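A stopped robot is a fault too

Ploltum's corridor robot failed in simulation in January, and the report called it a "safe stop". I think that wording is wrong. The Aidoo software lost its position and the robot sat still for 400 seconds.

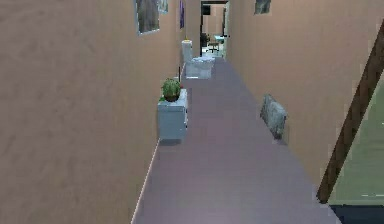 In a real corridor, people need to get past. A machine that stands there without a word is a hazard - a small one, but it should be logged as one.

Doors matter most. Stopping in front of one could block the way out.
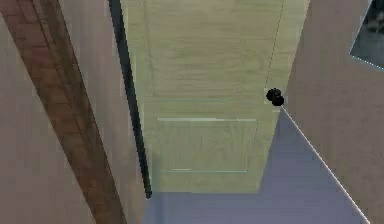
What I would change

Log every stop over 5 seconds as a failure.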